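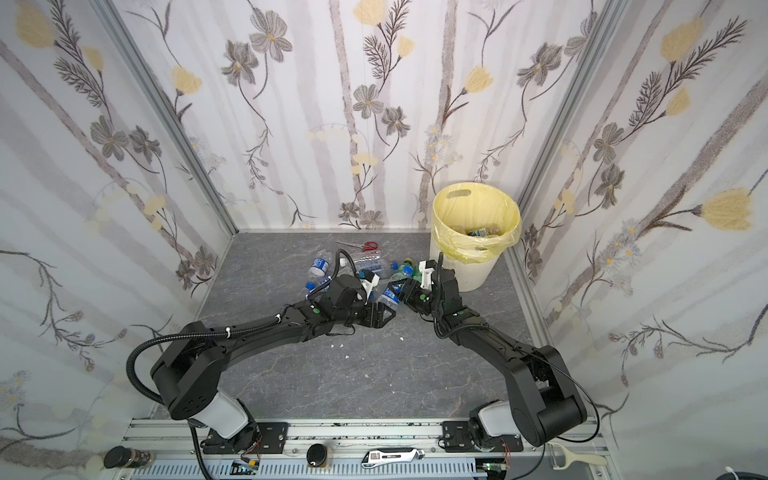

4. Living With the Florals: Keeping, Covering, and Blaming

The interviews were supposed to be about removal. The recruitment flyer, pinned up in the El Khatib hardware store between the key-cutting machine and a notice about a missing cat, asked for people in Cerken who had "recently changed or were planning to change a patterned wall." We got 39 households. By the end of the first round it was plain that a good share of them had been planning to change the wall for most of their adult lives, and that the planning was going very well.

This section deals with what those households said about floral paper in particular. Geometric papers are covered in Section 5, and the single household with a mural of a harbor has a paragraph to itself in the appendix, at its own request.

4.1 Who chose it

In 19 of the 39 households, the floral paper was already up when the present occupants moved in. Participants in this group tended to talk about it the way people talk about a neighbor's dog. It was there, it had its ways, and any damage it did to the general mood was somebody else's responsibility. One woman referred to the dining room paper throughout a long interview as "hers," meaning the previous owner's, though the previous owner had been gone for 17 years and had presumably bought other wallpaper since.

Those who had picked the paper themselves were more guarded. Several offered a defense before any question had been put to them. The paper had been on sale. It had looked different in the store. It had been picked by a spouse, who was called in from the yard and said the reverse. We recorded both accounts wherever both parties were willing to stay in the room.

Catalog descriptions were of limited help in settling these matters. Kaltix, the mail-order supplier most often mentioned, sold its florals under names that described a feeling, and few participants could say which feeling they had ordered. We therefore sorted papers by what was on them. The most common layout in our sample was the striped floral, in which blossoms and sprigs are set over a soft vertical stripe. Figure 2 is of this type: the same paper covers three walls, above a gray marble-patterned floor, and a cream-colored bin with a yellow liner stands toward the back.

4.2 The stripe as alibi

Decorating manuals have long held that a vertical stripe makes a low room look taller. Participants knew this. They said it with great confidence, often while standing in the room concerned, and when asked whether the room looked taller they considered the ceiling for a moment and changed the subject.

What the stripe seems to do in practice is lend the flowers some respectability. A participant who described herself as "against flowers" had them in two bedrooms and classified both papers as stripes. Her brother, interviewed separately, called the same papers "the tulips." We coded them as striped florals, which satisfied neither of them. Arguments of this sort were frequent enough that we added a code for disagreement over what the pattern was, and the code ended up being used more often than any of the ones we had developed in advance over the whole month of February.

Color came up less than expected. Pale yellow and gray were widely felt to be safe, in the sense that a guest would be unlikely to mention them. Dark brown was considered a commitment. Where a paper had both, participants described it by whichever color they currently preferred.

4.3 The repeat

All printed wallpaper repeats, and the trade would like this to go unnoticed. Among our participants it was noticed chiefly by three groups: children, people recovering from an illness, and anyone who had ever hung the stuff. Members of the last group could find the seam in a stranger's living room before they had sat down. One retired paperhanger declined to be interviewed in the front parlor of his daughter's house and we moved to the porch.

The attention required is worth a short note. A viewer standing back from a wall sees stripe first and flower second. Move in close and the order turns around, and the flowers begin to show how they were drawn. Participants who had lived with one paper for many years nearly always described it from close range, as if from a pillow. They mentioned the bend of a stem, or a petal that looked like somebody's ear. Participants who had recently moved in described it from the doorway. This holds even where both were talking about the same wall, and it accounts for a fair number of the disagreements in 4.2.

Figure 3. Striped floral paper: pale yellow tulip-shaped blossoms and fern-like sprigs in a stippled texture, on a white-and-gray ground.

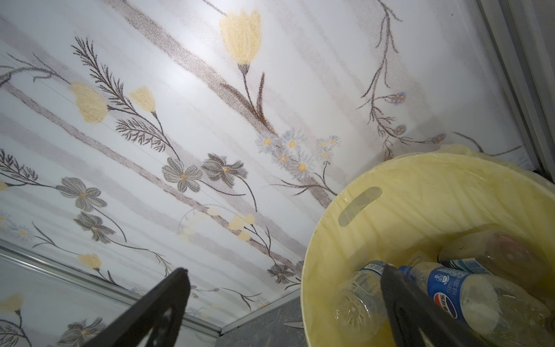

Liette Boychuk
Lead author; interviews and pattern coding

4.4 Covering up

Of the households that had done anything at all about the paper, 9 had hidden some part of it behind furniture. This is the cheapest method on record and the only one in our sample that was ever finished in a single afternoon. Bookcases were preferred. A wardrobe was thought to be cheating, on the grounds that it might have gone there anyway.

Painting over was spoken of warmly and attempted seldom. The people who had tried it reported that the pattern came back through the paint, faintly, in a certain light, and they reported this in the tone other people use for a footstep on the stairs. A man who had given his hallway three coats of cream could still point to where every bloom had been. He did so, with a pencil, for some time. I could see none of them and said I could see two.

Public rooms followed rules of their own. The Grillora, where we held the group session, papered its back dining room with a large peony some years ago and has been apologized for by its regulars ever since. Yet when the management proposed plain green paint, the same regulars objected in writing. Their letter, which they were kind enough to let us read, ran to two pages and did not contain a word in favor of the peony. Its argument was that people were used to it. We have found no stronger argument anywhere in the transcripts, and a great many weaker ones.

4.5 Reasons given for leaving it up

Participants were asked directly why the paper was still on the wall. The answers fell into a loose heap that we have done our best to straighten. Cost was mentioned first and dropped quickly, usually once the participant remembered what the bookcase had cost. The state of the plaster underneath was a favorite. Very few had seen this plaster, but it was spoken of with dread, and in one street it had acquired a shared history in which the paper was holding up the houses.

The remaining answers had to do with other people. A paper had been up when a child learned to walk along that wall, or a parent had picked it, or it was visible in all the photographs. These were mostly offered late, after the recorder had been declared a nuisance and put away, and we use them here with permission. They were also offered a little crossly. Having complained about the flowers for an hour, people did not enjoy being caught on their side.

We should be careful about how far this goes. The sample was recruited in a hardware store, which leaves out anyone content enough with their walls to stay home, and Cerken has an older housing stock than most towns of its size. A follow-up round has been agreed with the households who had named a date for stripping the paper. The most precise of these dates was Friday, July 31, 2026, given by a couple who had already bought the scraper. They keep it in a drawer in the room with the paper, and were unable to find it when asked.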